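Notice to Operators, Cuswood Annexe

The Skultton Office of Household Instruction reminds all operators that the spoon programme closes on January 31, 2019. The Office requires 599 accepted examples. At the time of writing it holds 47 fewer.

An example consists of one spoon, lifted from the table by means of the hand-held gripper and set down again. Operators are asked to move at the speed of a person who is neither late nor being watched. Examples containing hesitation will be returned to the operator concerned, with a form.

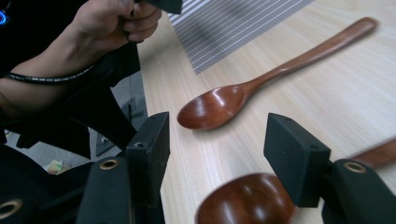 It has come to the attention of the Office that the system, when tested at Munton in July, lifted its spoon correctly and then held it for 50 seconds before putting it down. The Shahbazi Report found no fault in the machinery. It found that one operator, in 200 of the examples supplied, had paused in the same manner, and that the system had learned the pause with great fidelity.

The operator was interviewed and stated that the spoons resembled a pair once kept in a family kitchen. The statement has been placed on file.

The Office considered removing the examples in question. After review they have been retained. Operators may pause where they find it necessary, and the form need not be completed in such cases.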